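How to record a set of cup pick-ups with the hand gripper

Written for new members of the Tratetti robotics club. It assumes you have done the safety talk and have a login for the Muvier laptop.
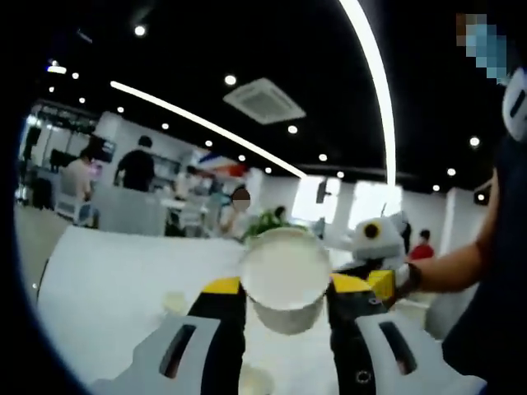
The cup task is the first one every new member records. It uses paper cups and one clear table, and the whole thing takes an evening if you work in pairs. The recordings go into the training set for our entry in the December competition, where the arm has to pick up a cup, carry it across the table and set it down upright inside a marked area. The arm copies what we do with our hands, so the way you move during a recording matters more than how many you make.

What you need

A hand gripper, charged
A sleeve of plain paper cups
A roll of masking tape
The Muvier laptop and its cable
The session sheet and a pen

Cups are in the bottom drawer. Take fresh ones each session. A cup that has been squeezed a few times goes soft at the rim, and you will start closing the fingers further without noticing.

Step 1: Set up the table

Wipe the table and move bags, drinks and chargers to the floor. Put down two small crosses of tape, one for the start and one for the finish, 35 cm apart. The start cross should be on your weaker side, so that you carry the cup towards your stronger hand. Swap them over halfway through the session and write the swap on the sheet.

You can leave other cups on the table, and from the second batch onwards you should. The arm will meet a cluttered table in the competition. For the first batch, keep them well away from both crosses.

Step 2: Check the gripper

Open and close the fingers slowly five times. They should move together and meet in the middle. If one side lags, tell Vignesh Nambiar before recording anything. Don't tighten the screws yourself, as the two sides have to be set as a pair.

Wipe the lens with the dry cloth in the case. A thumbprint on the lens has cost us more recordings than every other fault put together.

Step 3: Start the session

Plug in the laptop, open Tresier (our recording program) and choose New session. Type your initials and the task name, which is cup_carry in small letters. Hold the gripper still over the table until the status bar goes green. If it stays amber for longer than a minute, close the program and open it again.

Your partner sits at the laptop. They start and stop each recording and fill in the sheet, so you never need to put the gripper down between attempts.

Step 4: Record one pick-up

1. Start with the gripper a forearm's length back from the cup, fingers fully open.
2. Say "go". Your partner starts the recording.
3. Move in at a steady speed and stop when the cup is between the fingers.
4. Close until the fingers touch both sides, then a very small amount more.
5. Lift straight up, roughly a hand's width.
6. Carry the cup to the finish cross, keeping it level.
7. Lower it until the base touches the table, then open the fingers fully.
8. Back away to where you started and say "stop".

The wait at the end of number 3 feels slow. Keep it in anyway. Gwion Voyle compared two batches last term, one with the pause and one without, and the arm trained on the second batch knocked the cup over on most of its runs.

If your other hand is near the cup, keep it still. You may use it to put the cup back on the start cross between recordings, but it should not help with the pick-up.

Step 5: Mark each recording

After every attempt your partner presses K for keep or D for drop. Use D when the cup tips, when the fingers slip, when someone bumps the table, or when you change your mind part way. A slow recording is still a keep. So is one where you have to adjust your angle before closing – the arm needs to see small corrections.

Stop and swap places after each batch of ten. Tired wrists start to twist on the lift, and it shows up clearly when we play the recordings back.

Step 6: Upload

Choose Finish session and wait for the file check. Leave the laptop plugged in with the lid open. The upload runs in the background, but closing the lid stops it and it doesn't pick up again by itself.

Put the sheet in the blue folder. Revathi Unnithan goes through the sheets before each training run and will come and find you if the numbers don't match.

Common problems

The cup gets dented. You are closing too far. Practise a few times with the recording off, watching the rim. It should stay round.

The cup slides down when lifted. You are gripping too near the base, where the cup is narrower. Come in a little higher.

The status bar drops to amber during a batch. The program has lost track of where the gripper is, usually after a fast turn. Mark that recording D, hold still until it goes green and carry on.

The file check fails. Note the session number and leave the files where they are. Daiane Trindade can normally rescue them.

Where we are now

We have 431 keeps for the cup task, of which 78 were recorded with other cups on the table. We want a good many more of the second kind before we start on the stacking task. Spare slots are on the sign-up list by the door, and you can put yourself down for two in the same week if your partner is free.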